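Rillmont revises water meter schedule

Rillmont's utilities department will replace 1,944 residential water meters by the end of June, according to a revised schedule posted on 9th February. The earlier plan covered 1,492 addresses and left out the streets north of the Femdale pumping station.

The new meters record flow once an hour and store readings internally. Existing units are read by hand every 2 months. Meters with a service life of more than 12 years will be changed first, followed by those in shared pits.

Supply to each property will be shut off at the curb valve while the work is done. Residents should run a cold tap after service is restored to clear air from the line. Account numbers and billing dates stay the same.

"The northern streets were moved forward so that one crew can finish the whole pressure zone," said Jayanthi Thevar, metering supervisor. 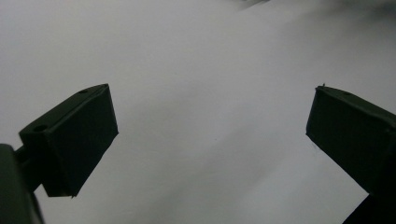 Photo: Rillmont Utilities

Final readings from the old meters will be entered on the next regular bill. A customer who disputes a final reading may ask for a bench test, provided the request is filed before the old unit is scrapped. Jikthorpe accounts are billed separately and are not part of the program.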